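These are the notes for the second session of Writing Minutes People Will Read, the evening course at Idbridge. I've typed them up from my own scribbles, so if something here doesn't match what I said in the room, go with the notes (I ramble when I'm standing up).

## Where we'd got to

Last time we took apart the Gundetti housing minutes, all 42 pages of them, and tried to find one decision. Macarena Escobar found it on the back of an appendix! We agreed that a reader who missed the meeting wants to know what was decided and who's doing it, and that the long story of how everyone got there can usually go.
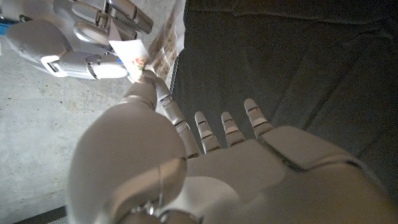
*Fig. 1. A white robotic hand, with its thumb against the edge of a sheet of paper.*

## Before the meeting

I do at least half my work before anybody sits down. I copy the agenda into a blank document, leave a gap under every item, and put the names of the people expected at the top with their initials beside them. Initials save you so much typing, but watch out for doubles. I once had an SK and another SK and spent a whole evening working out which of them had objected to the bicycle racks.

Read the last set too. Look for anything promised and not yet reported on, and paste it in under "Matters arising" with the person's initials. If you're new to the group, ask whoever did it before you how they like motions laid out, and then copy that for a meeting or two even if you hate it. You can sneak your improvements in by June. 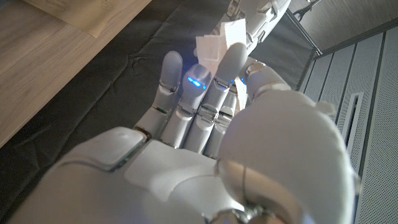
*Page last changed: 6th January*

## During the meeting

Don't try to write down everything! I know the temptation, especially if you type fast. Listen for the turn in the talk, the bit where somebody says "so are we saying that..." and the others go quiet or nod. That's your sentence. Write it, then read it back out loud. I was terribly shy about this at first and now I do it all the time, and people thank me for it, because half of them thought they'd agreed to something else.

My shorthand, which you're welcome to pinch:

- **D** – decision
- **A** – action, always with initials and a date
- **?** – I didn't follow this, ask afterwards
- **//** – they wandered off the subject, stop writing

Saimi Turunen asked whether you should record who spoke against a thing. My answer is only if they ask you to, or if your group's rules say you must. "After discussion it was agreed" covers an awful lot of shouting.
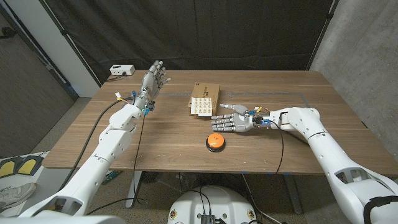
The other question that came up was recordings. Some of you like to have your phone running as a backup. Fine by me, as long as everyone in the room has said yes, but be warned that a 64-minute recording takes 64 minutes to listen to, and then you'll want to go back over the muddled parts. I stopped bothering years ago. If my notes have a hole in them I ring someone.

## Writing up

Do it the same evening if you possibly can, or the next morning with a strong coffee. Past that, your question marks stop meaning anything to you.

Let's take the sentence we worked on together. It came from the Surkulow allotment minutes:

> It was felt by a number of those present that consideration might usefully be given to the obtaining of quotations in respect of the water tank.

Annelies Mertens got it down to this:

> **Agreed:** HS to get 2 quotes for the water tank before the next meeting.

Lovely. Notice that she had to go and find out who was getting the quotes and how many, as the first version never says. Quite often a woolly sentence is woolly because the meeting was, and then you have to go back and ask.

Keep names spelled properly, by the way. Szczepańska has an accent on the n, and it takes a moment to put in.
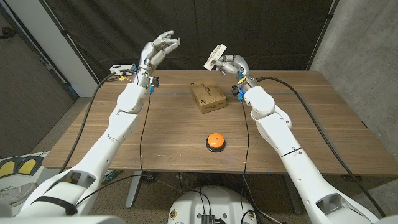

Then there's length. I aim to get an ordinary meeting on to one side, and I'll let a hard one run to two. If you're over that, look at your verbs first: "noted", "discussed" and "considered" can very often be struck out along with everything hanging off them.

## For next time

1. Take the practice transcript (the one about the hall roof) and write it up in no more than 60 words. Yes, I mean it.
2. Swap with your partner and underline every action. If you can't find the initials, hand it back.
3. Bring a real set of minutes you find hard to read. Black out anything private, please.

Emiko Ogura and Hala Sayegh, you're paired together as you both missed the first session. The Gundetti pages are in the blue folder by the door if you'd like to suffer like the rest of us did.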